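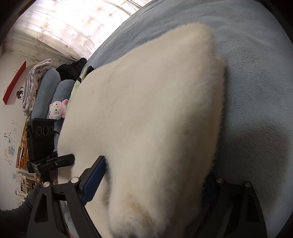
Ticket 922 — Drolance client, stuck at character select after patch
Opened by: Rima Fakhoury
Status: open, waiting on server team

Hi again! So the patch went in last night and since then I can't get my main past character select. I pick her, hit Play, the loading bar gets most of the way and then I'm dumped back to the login screen with error 384. My alt on the same server loads fine, which is driving me a little nuts.

What I've tried so far:

- Full repair from the launcher. It found 2 bad files and replaced them. Same error.
- Deleted the shader cache (Darren Holroyd told me to in guild chat, he had something similar in July). Nope.
- Turned off every addon, then renamed the whole addon folder to be safe.
- Logged in from my brother's laptop on a totally different connection. Same character, same 384. I'm guessing this isn't my PC, then?

She was parked in Satuvgate when I logged out, right by the auction stalls, with a crafting queue of 6 items still running. Could the queue be it? Anas Qudah left his character in the same spot with nothing queued and he got in with no trouble. 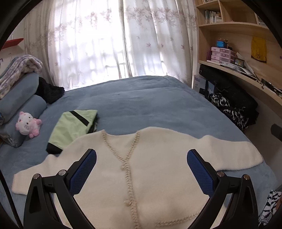
White cardigan on the blue blanket

Update 20/03/2026: Lama Haddad from support got back to me (thank you, that was quick!) and asked for the client log plus the name of my last mail sender. Log is attached. The last mail was from Fadi Chamoun and had a stack of dye in it that I never picked up. She moved the character to the starter zone from her end and I tried again — made it in for maybe a minute, walked over to the mailbox, opened it, and boom, back to login with the same number. Haven't gotten in since.

So now I'm thinking mailbox and not the queue, but you folks know better than me. If you need to wipe the mail that's fine, I don't care about the dye. Please don't touch the bank tab though, all my raid mats are in there.

I'm on most evenings if you want me to test anything.

Related tickets
Mail attachments missing after server transfer
Semeniuk server: long queue at login
Bitley overlay crashes game on alt-tab
Crafting queue resets when leaving Satuvgate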